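Flekow Opens Iscombe Training Floor for Robots Taught by Hand

ISCOMBE, 28th January -- Flekow today announced the opening of its training floor in Iscombe, where staff teach robot arms everyday tasks by guiding them directly or by remote control. Work benches and monitors share one open room.
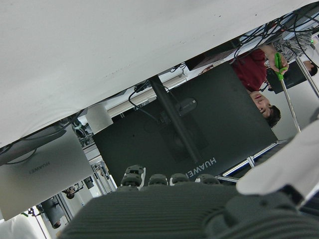

Starting With a Cup

The first program, named Caldeira, covers the handling of cups. Each operator completes 70 hours of practice before any recording is kept.

"A cup asks a lot of a hand," said Ebony Treloar, director of training at Flekow. "Our operators learn how firmly to close the fingers and when to stop." 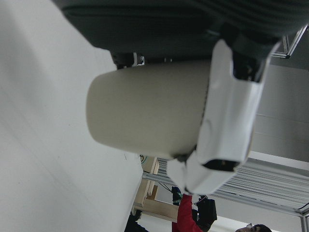 A robotic hand holds a cup above the bench at Iscombe.

The company plans to record 200 demonstrations of each task. Both teaching methods will be used, and the results will be compared by the Hiditz research group. 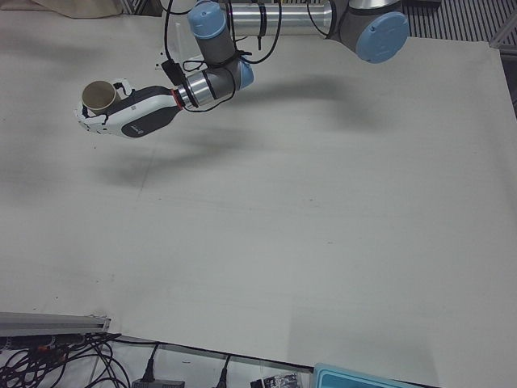 Can a task be taught by remote control alone?
Many can. Flekow uses hand guidance for tasks in which the operator needs to feel the arm's path.

Hemi Gilchrist, head of operations, said operators review each attempt with a colleague before it is accepted.
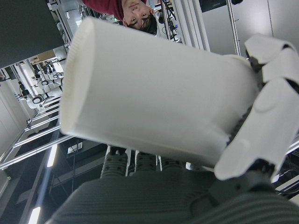
Next Steps

Flekow will publish its findings on Caldeira in December. Requests to visit the floor may be sent to the Iscombe office.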